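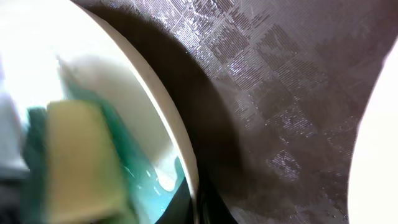 3.2 Sponges and the small bowl

Washing a few dishes by hand at the table, away from the sink, is an old habit in the Vodstead flats, where the kitchens are narrow and the tap is often shared between two households. In our interviews the residents called this "bowl washing". The bowl is small and round, it holds only little water, and the sponge stays in it between one dish and the next. Figure 2 gives a typical arrangement: the yellow and green sponge is upright inside the white bowl, the liquid at the bottom has a teal-blue colour, and next to the bowl there is a dark woven mat with a checkered pattern. Such mats were mentioned often in the interviews. The residents said that a bowl slides on a bare table when one presses the sponge in it, and that the mat also saves the table from drips.

Figure 2. Bowl washing at the table, first arrangement.

We were interested in how much water this habit uses compared with washing under the running tap. For the diary part of the study, each household wrote down every occasion of washing up, the kind of vessel used and the number of items washed. The diaries contain 2,462 occasions in total. We left out the occasions where the vessel was not named, and also those where a dishwasher was used for a part of the load. In the remaining entries the bowl was chosen mostly for small loads after breakfast or after an evening drink, and the sink for the main meal. This division was already described for the Skanar flats in our earlier report, but there the bowl was larger and was kept inside the sink, so the two sets of diaries cannot be compared directly.

The residents measured the water themselves with a kitchen jug. We asked them to fill the bowl in the usual way, to pour the water into the jug before adding any liquid, and to write the value down. Some 400 of the entries have such a value. The others have only a word, such as "half" or "full", and we did not try to change these words into amounts.

A difficulty which we did not expect at the planning stage was the sponge. A two-layer sponge of the common size takes up a large share of the water in a small bowl, and the way it is handled decides how much of this water comes back. Three ways of handling were described to us. In the first, the sponge is pressed flat against the side of the bowl. In the second, it is folded with the green layer outward, so that the rough side can work on the corners of a tray or a pan. In the third, it is simply lifted out and used as it is, and most of its water then ends on the dish.
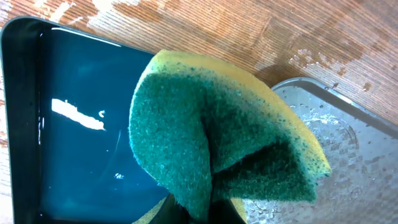
The second way was preferred for trays. Residents explained that a flat tray with a raised rim is not easy to wash in a bowl, as it does not fit inside, and for this reason it is laid on the table and the water is brought to it with the sponge. The folded edge reaches the inner corner of the rim better than a flat sponge. The same persons told us that metal trays keep drops on the surface for a long time when they are left lying flat, and that they prefer to stand them against the wall if there is place. Where there is no place, the trays remain on the table and are dried with a cloth.

For the diaries this means that the water in the bowl is not the full amount used for a load with trays. Many residents rinsed the trays under the tap at the end, and this rinsing was written down in only a part of the entries. We therefore report the loads with trays separately in Section 4. The sponges given to all households in the study were of one type (Trundidus, two layers), in order that differences in the sponge would not be mixed with differences in the habit. Two households continued to use their own sponges, and their entries are marked in the data.

The question of how often the water is changed was treated only in the interviews. The answers differ strongly, also within one household, and we give them without any average.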